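Grasp Software Engineer (perception and control), Haltitz, Stenwood office

Full time, permanent. Closing date: 4 April 2018

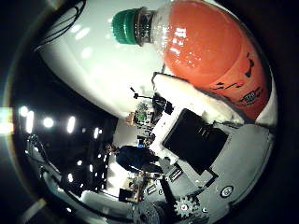
Dayana Guzmán wrote under the first notice of this post that it asked for a vision person and a control person in one body, and wanted to know which of the two we would turn away. Neither. If you are strong in one and can read code in the other, please apply.

The work

Haltitz writes the software that lets robot hands pick up and hold bottles and other household goods. You would join the team looking after Ñahui, our grasp stack. It takes the wrist camera stream, estimates where the object is in the hand, and adjusts the grip while the arm moves.

Clear plastic is our hardest case at the moment. Highlights on the neck of a bottle upset the edge detector, and the pose estimate jumps when the hand tilts. Your first job will be to sort this out. We have 3,660 logged grasps to test against, and a replay tool that needs work.

You will also:

- maintain the fisheye calibration code
- cut the delay between a pose update and a grip command, now 30 milliseconds
- write regression tests for the planner
- share the support rota with the rest of the team (one week in six)

What we need

Good C++ and enough Python to write tooling. Experience with either camera geometry or real-time control. You should be used to finding faults on real hardware as well as in simulation. ROS is useful but can be learned here. A degree is not required.

Terms

There are 14 of us, 17 by December if recruitment goes to plan. Hours are flexible outside 10 to 3. Two days a week may be worked from home once you know the system. Some travel to our test site at Cudmont, paid.

To apply

Send a CV and a page on a bug you found in a perception or control system, and how you found it, to Shabani Kimaro at the Stenwood office. Code samples are welcome. Interviews take half a day and include an hour of pair programming on the replay tool.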